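Small-box board games

Small-box board games are tabletop games sold in a box compact enough to hold in one hand, or two at most. They are a delight of the hobby! A box little bigger than a paperback can hold a whole evening's play, and many look splendid on a shelf, stood upright like books.

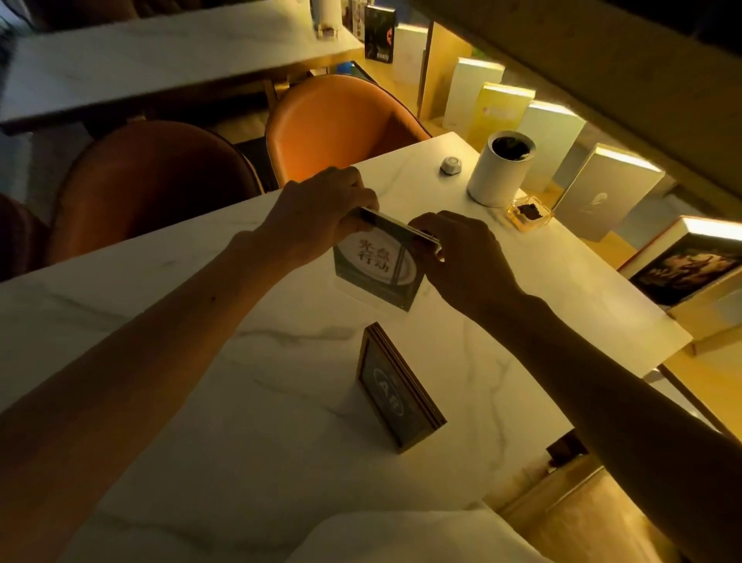 A small box with dark red Chinese lettering, held over a marble tabletop.

Most contain cards, a folded rule sheet and perhaps a few wooden pieces, and suit 2 to 4 players. The Serneck café in Nustberg keeps 141 of them, sorted by the colour of the spine, and lends them out until late evening.

Storage is a lively subject among collectors. Upright boxes save space and show off their artwork, though loose lids can slip, so some owners add a cloth band (the Poulain band is a favourite).

See also: Card game; Travel game; Beduswood games fair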